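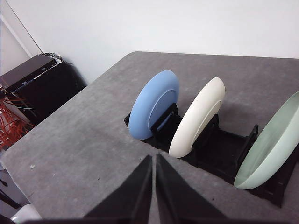 로봇에게 새 작업을 가르치려면 코드를 짤 줄 알아야 하나?
코딩 경험은 없어도 된다. 사람이 로봇 팔을 직접 잡고 움직이거나 조종 장치로 원격 조작해 동작을 여러 번 보여주면, 그 기록을 바탕으로 학습이 이뤄진다.

타바크(Tavach), 설거지 정리 시연 데이터 3906건 구축
2026년 5월 16일

로봇 소프트웨어 업체 타바크가 접시를 건조대에 꽂고 빼는 작업의 시연 기록 3906건을 모았다고 밝혔다. 시연은 전부 사람이 수행했다. 조작자가 로봇 팔을 손으로 잡아 이끄는 직접 교시와, 떨어진 자리에서 조종 장치로 팔을 움직이는 원격 조작 두 가지 방식을 함께 썼다.

작업은 클론우드(Clonwood)에 있는 타바크 작업실에서 3월에 시작됐다. 조작자 11명이 교대로 참여했고, 로봇 작업대는 회색 펠트를 깐 탁자 위에 검은색 플라스틱 건조대를 올린 단순한 구성이다. 접시는 하늘색, 크림색, 연한 민트색 등을 섞어 쓴다. 손목 쪽 소형 카메라가 그리퍼의 두 손가락과 그 앞의 작업 공간을 함께 기록한다.

회사 측은 접시 정리를 첫 과제로 고른 이유로 난도를 들었다. 건조대의 칸은 폭이 좁아 접시를 거의 수직으로 세워 넣어야 한다. 테두리를 잡는 위치가 조금만 어긋나도 접시가 칸막이에 걸린다. 접시가 놓인 방향도 변수다. 굽이 있는 밑면이 왼쪽을 향한 접시와 음식을 담는 면이 앞으로 나온 접시는 손가락이 들어갈 공간이 서로 다르다. 이미 꽂혀 있는 접시가 있으면 그 옆의 빈칸을 찾아 들어가야 한다.

두 교시 방식은 용도가 갈렸다. 직접 교시는 접시 테두리가 칸막이에 닿는 느낌이 손에 그대로 전해져, 마지막 삽입 구간을 가르칠 때 주로 쓰였다. 다만 조작자의 팔이 카메라에 잡히는 경우가 있어 일부 기록은 다시 찍었다. 원격 조작은 화면에 사람이 들어오지 않고 긴 동작을 이어서 기록하기에 편하지만, 힘 조절에 익숙해지기까지 시간이 걸린다. 타바크는 신규 조작자에게 원격 조작 연습을 90분간 시킨 뒤 본 기록에 투입했다.

조종 장치는 아시츠(Asitz)가 공급했다. 로봇 팔과 같은 관절 구조를 축소한 형태로, 조작자가 장치의 관절을 움직이면 팔이 같은 자세를 따라간다. 손잡이에 달린 방아쇠를 당기면 그리퍼가 닫히고 놓으면 열린다. 아시츠는 이번 작업에 맞춰 방아쇠의 반발력을 낮춘 판을 따로 납품했다. 처음 납품된 장치는 스프링이 강해 오래 쥐고 있으면 손이 피로하다는 의견이 나왔다고 한다.

기록 한 건은 팔이 시작 자세에서 출발해 접시를 놓고 물러나는 데까지다. 관절 각도, 그리퍼 벌림 정도, 카메라 영상이 같은 시간축에 저장된다. 조작자는 한 건이 끝날 때마다 성공, 실패, 보류 가운데 하나를 표시한다. 실패 기록도 삭제하지 않고 별도로 보관한다. 접시를 칸 위에서 한 번 놓쳤다가 다시 잡아 넣은 경우는 성공으로 분류하되 표시를 달아 둔다. 회사는 이런 기록이 로봇에게 복구 동작을 가르치는 데 필요하다고 설명했다.

배치는 18가지로 정했다. 건조대의 각도, 접시의 순서, 비워 두는 칸의 위치를 바꾼 것이다. 조작자는 배치표를 보고 탁자를 맞춘 다음 시연을 시작한다. 초기에는 건조대를 탁자 모서리와 나란히 놓은 기록이 많았는데, 중간 점검에서 이 점이 지적돼 비스듬히 놓은 배치의 비중을 늘렸다.

타바크는 수집한 기록으로 '코티안(Kotian)'이라는 이름의 조작 모델을 훈련하고 있다. 첫 버전은 접시를 꽂는 동작만 다룬다. 접시를 빼서 쌓는 동작은 기록은 끝났지만 검수가 남았다. 컵과 수저는 이번 범위에 들어가지 않았다. 유리컵은 표면 반사 때문에 카메라 위치부터 다시 정해야 한다는 것이 회사의 판단이다.

훈련된 모델의 성공률은 공개되지 않았다. 타바크는 같은 작업실에서 배치별 시험을 진행하고 있으며, 학습에 쓰지 않은 색과 크기의 접시를 추가한 시험도 준비 중이라고 밝혔다. 시험 중에는 조작자가 조종 장치 앞에 대기하다가 로봇이 멈추면 제어를 넘겨받는다. 넘겨받은 뒤의 동작 역시 시연 기록으로 저장돼 다음 훈련에 들어간다.

기록 일부는 연구 목적의 외부 기관에 제공될 예정이다. 제공 형식과 신청 절차는 검수를 마친 뒤 타바크 홈페이지에 공지된다. 조종 장치의 개별 판매 여부에 대해 아시츠는 정해진 바가 없다고 답했다.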